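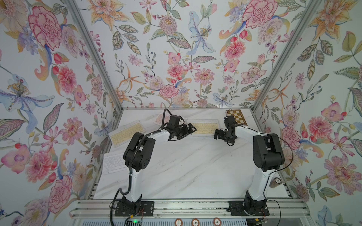 4. Laying out, cleaning and storing

This section covers the compact keyboards in the Skusmont lending set, with clear-case and solid-case models. It also covers the small folding chessboard stored on the same shelf. For pairing and charging, see section 3. For replacement parts, see section 5.

4.1 Before you start

You will need:
Two microfibre cloths, one kept dry
A soft brush
The keycap puller from the Zinden tool pouch
A shallow tray for keycaps
Mild dish soap and lukewarm water

Switch off every keyboard and unplug any USB cable from it. On wireless models the power switch is on the underside or the back edge, depending on the model.

CAUTION: Do not use methylated spirits, acetone or window cleaner on clear cases. These can cloud the plastic, and the damage can't be polished out.

4.2 Laying out the set

1. Wipe the tabletop and let it dry. A marble or other stone top should be free of grit, as a single grain will scratch a case when the keyboard is slid across it.
2. Lift each keyboard with both hands, one at each end. Do not pick it up by the keys.
3. Set the keyboards down flat with the keys facing up. They don't have to line up, but no keyboard should rest on another.
4. Fold the rear feet in on models that have them.
5. Keep the chessboard to one side, towards a far corner, away from the cleaning water.
6. Check each keyboard against the set card. Match by key colour first, then by the label on the underside. Cream and cream-yellow keys look much the same under warm light, so read the label before ticking either one off.

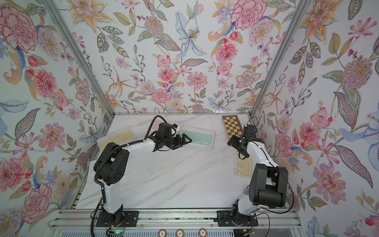 Fig. 4-2. Keyboards set out on a marble top, with the chessboard folded.

4.3 Cleaning the keys

1. Turn the keyboard over, hold it above the tray and tap the back gently.
2. Brush between the rows from left to right, then from back to front.
3. Dampen a cloth with soapy water and wring it out well. Wipe the tops of the keys.
4. Go over the keys again with the dry cloth.
5. Leave the keyboard for 10 minutes before switching it on.

Note: Pale keys (white, cream, pink, mint) show skin oil sooner than dark ones. If a wipe doesn't lift the mark, take off the affected keycaps only and wash them as described in 4.4.

4.4 Removing and washing keycaps

1. Take a photo of the layout on your phone.
2. Fit the puller over one keycap and lift straight up. Don't twist.
3. Put the keycap in the tray. Work on one keyboard at a time so the colours stay together.
4. Wash the keycaps by hand in lukewarm soapy water, rinse, and spread them on a towel overnight.
5. Press each keycap back on until it clicks. Do the space bar last.

CAUTION: Never put keycaps in a dishwasher or on a heater.

4.5 Clear cases

Wipe the outside with the damp cloth, using light strokes in one direction, and dry it straight away. Dust trapped inside the case is harmless. If you want to remove it, order the screwdriver set (part 748) and follow the sheet that comes with it. Forcing the case apart at the seam will break the clips.

4.6 The chessboard

1. Check that no pieces or crumbs are caught in the fold.
2. Wipe the squares and the border with a barely damp cloth. Don't soak the fold.
3. Dry the board open, then fold it for storage.

4.7 Putting the set away

Slide each keyboard into its sleeve, keys first. Stand the sleeves on their long edge in the Vurnau box and leave a gap of at least 13 mm under the lid. The chessboard goes flat on top of the box, never inside it. Coil cables loosely and keep them in the side pocket.

Report missing or cracked parts to Siiri Ramanauskas at the lending desk before the set goes out again.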